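Return shipping: is the original tray insert needed?
Posted by Lalit Sachdeva in Shipping & Returns

I have to send a Clumik desk scale back to the seller under warranty. The carton is fine, but the insert has split along one side. Can I pack the scale in paper instead, or will a damage claim be refused?

Tassanee Noiphan
Check the carrier's packing terms before the seller's. Most ask for padding on all sides and no movement when the carton is shaken. A split insert can still be used if the split is taped on the underside and the gap is filled. I allow 2 inches of crumpled paper under the item and the same on top.

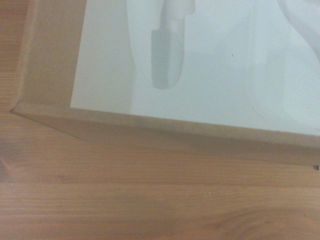 Close the carton with the H method – one strip along the center seam, one across each end. Use packing tape, not masking tape. Remove or cover old labels, including the small barcodes on the side panels.

Melur Liew
just use paper, I sent one back in May and it was fine

Rekha Kaushik
Paper settles under weight. For anything over 5 pounds I would double box. Also take the platform off the scale first if the manual allows it – the load cell can bend if something presses on it in transit.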